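3.2 Where the leaflets went

I should say up front that I didn't set out to study leaflets. My original plan (you can still see traces of it in Section 2) was to look at how people in small clinic waiting rooms pick a seat, and whether they read anything once they've picked it. The reading part swallowed the rest. By the end of February I had a notebook full of remarks about paper and almost nothing on chairs, so I gave in and rewrote the question.

The question became: does it matter how a leaflet is held? I don't mean what it says or who wrote it, I mean the plain physical business of whether it lies flat on a counter or stands up in something. Augustina Owusu, who ran the front desk at the Akolgo site and put up with me for a whole winter, was sure that it did. She told me people treat a flat pile as somebody else's paperwork. They'll put a coffee cup on it before they'll take one. I wrote that down on my first morning and I kept coming back to it!

We worked at 2 sites, Akolgo and Skenar. Both are walk-in clinics, both have one long room with a desk at the end, and both were already handing out the same folded sheet on blood pressure checks, printed by Celico on a fairly heavy stock. I liked that the sheet was already there, because I didn't want to test my own writing (I'm not good at it, and my co-workers would have told me so). Each site ran 60 days. For the first half the sheets lay flat, and for the second half they stood in a clear holder on the same bit of counter.

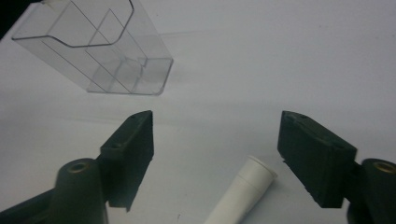 Figure 4. Clear plastic holder with stepped compartments and a curved cutout in one upper rim.

I want to spend a minute on the choice of holder, as one reader of an early draft thought I'd skipped over it. There are plenty of leaflet racks out there, and most of the ones I looked at were wire or printed cardboard. Cardboard brings its own message with it. If the rack is bright green and says "Take one" across the front, and more sheets go out, what have you learned? Maybe people like being told to take one. Clear plastic adds about as little as a holder can, and it leaves the cover of the sheet in view, which mattered to me more than looks. The trouble is that clear things get smudged, and at Skenar the desk staff wiped theirs down every evening without being asked, while at Akolgo it was more of a now-and-then thing. I have no measure of smudges. I wish I did.

Counting was simple and dull. Staff filled up to a fixed line in the morning and wrote down what was left at closing. Over the whole study 823 sheets left the counters, and 345 of those went during the flat half. The remaining 478 went during the standing half. That's a decent gap, and I was pretty excited when I first added it up, but please don't run off with it yet. The order was the same at both sites, flat first and standing second, so anything that changed with the calendar is tangled up in there too. Flu season was winding down. The Akolgo waiting room got a new heater partway through, and people stayed in their coats less and (I think) wandered more.

I also can't say a sheet taken is a sheet read. We did try a follow-up, a short form called Pasport that folks could fill in on their next visit, and so few came back that I've left the results out of the tables. The ones who did fill it in mostly wanted to talk about parking.

If I ran this again I'd swap the order at one site, and I'd do it before anything else on my wish list. Augustina would like it noted that she suggested this at the start. The raw daily counts were last checked against the desk logs on 2018-07-07, and the two mismatches I found, both at Skenar, were settled in favor of the logs. Section 3.3 goes into how the counter was laid out and what else was sitting on it.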